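Clothes swap moves to September as spare room fills up

4/15/18

2 min read

Print this article | E-mail this to a friend

TINDTHORPE - The Tindthorpe clothes swap is off for spring and on for September, and the reason is simple. Too many clothes, not enough people to fold them.

Organizer Shahzad Afridi confirmed the change this morning after a quick count of what has come in so far. The total: 294 pieces, from 66 households. Last spring's swap had less than half that on the tables when the doors opened.

"We asked people to clear out one drawer," Afridi said. "They cleared out the closet."

Most of it is winter stuff. Hoodies, sweatshirts, heavy pants, a lot of it black. Spring things are thin on the ground, which is the other half of the problem. Afridi said it made little sense to hand out fleece in the warm months, then watch the same fleece come back in fall with the tags still on from whoever bought it the first time.

So the sorting goes on through the summer, at people's homes, and the swap itself opens when folks are looking for warm clothes again.

The sorting is done on beds. That surprised a few of the newer helpers, who had expected folding tables and a hall. The hall on Satti Street is booked solid with dance classes until the end of June and after that the floor is being redone. Beds are the right height, Afridi said, or near enough, and everybody has one.

The method has not changed from last year. One piece at a time goes flat on the cover, front side up, sleeves out. Check the cuffs, check the neck, check the zipper if there is one. Then sleeves in, fold in thirds, fold up from the hem, onto the stack. Prints get folded so a bit of the print shows, so nobody has to shake out a whole pile at the swap to find the one with the picture on it.

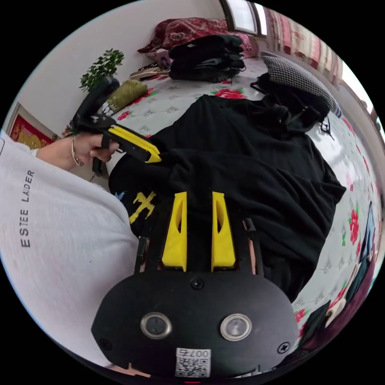 Dark clothes are the slow ones. A black top on a white bedspread shows you its outline just fine but not a stain, and helpers have been told to carry anything doubtful over to the window before it goes on the stack. Faded is OK. Bleach spots are not. Pilling is a judgement call and gets argued over.

Hoods are the other headache. There are two schools on it. Afridi folds the hood down over the front first, then brings the sides in over it. Helpers over on the Novik Road side tuck it in last, so it makes a kind of pocket and holds the whole thing shut. Both stack well enough, the Novik Road ones are a little fatter.

Bags and shoes are wanted as well but they get kept apart from the clothing until the end. Bags should be emptied first, please. Pockets inside too. So far this year the inside pockets have given up bus tickets, a spare key, and a dentist's card for an appointment that had already gone by. The key was claimed.

Sandals and other open shoes can come in now even with the date moved. They take up hardly any room and there is always someone going on vacation in the fall. Pairs should be tied or clipped together. Last year 9 single shoes were left over at the end and nobody ever came for the other halfs.

Cushions, pillows and quilts are not part of the swap. Afridi asked that this be put in writing, after a number of calls. The animal shelter in Brudura takes clean bedding on weekday mornings, side door, ring the bell. Call them first in the summer, they close early when it is hot.

What they need now

No more hoodies for the moment. No more black pants, unless they are kids' sizes. Kids' sizes of anything are welcome and so are raincoats, which went in the first ten minutes last year and left a line of dissapointed parents at the rail.

Shirts with collars. Belts. Scarves are fine. No underwear, no socks unless they are new in the pack, no uniforms with a company name on them.

Logos in general are allowed. The question came up at the last meeting whether tops with big brand lettering down the sleeve should go on a rail of their own, because teenagers go straight for them and pull everything else onto the floor looking. It was left open. Afridi is in favor of the rail. Others thought it would just move the mess.

Helpers are needed too, more than clothes. The work is light and can be done sitting down if you have a low bed. A sack gets dropped off, you get two weeks, the folded stacks get picked up. Anyone with pets should say so when they sign up, as a few of the regulars at the swap have allergies and those stacks get marked.

Labels changed this year. Paper tags with pins are out after complaints about holes in knits. Sizes now go on a strip of masking tape on the outside of the fold, adult sizes in blue pen, kids' in red. Don't put tape on anything suede or anything with a printed front, it pulls. If the size label has been cut out, hold the piece up against somebody and guess, then write a question mark after it.

How the swap works is the same as before. Bring clothes, get a ticket for each piece, take home one piece per ticket. If you have already dropped off, your tickets carry over to the new date and you do not have to do anything. Lost tickets can be looked up, names were written down at the drop-off this time. People with nothing to bring can still come in the last hour, when the tickets stop and whatever is left is free for the taking.

There had been talk of a small door charge to pay for rails and hangers. That has been dropped. The hangers were a gift from a dress shop that was closing down and the rails are on loan from the school theater group, who want them back by the end of the month with all the wheels on.

The exact date in September depends on the floor at Satti Street. If the floor runs late the swap will go to the library's meeting room instead, smaller but has parking. A notice will go up in both places and in this paper as soon as it is settled.

Drop-offs are closed for the rest of this month so the sorters can catch up. They open again after that, evenings only, at the library's back desk. Sacks should be tied, and light enough for one person to lift. Don't leave any outside when the desk is closed. Three got rained on last week and all of it had to be washed again before any folding could start.

Print this article | E-mail this to a friend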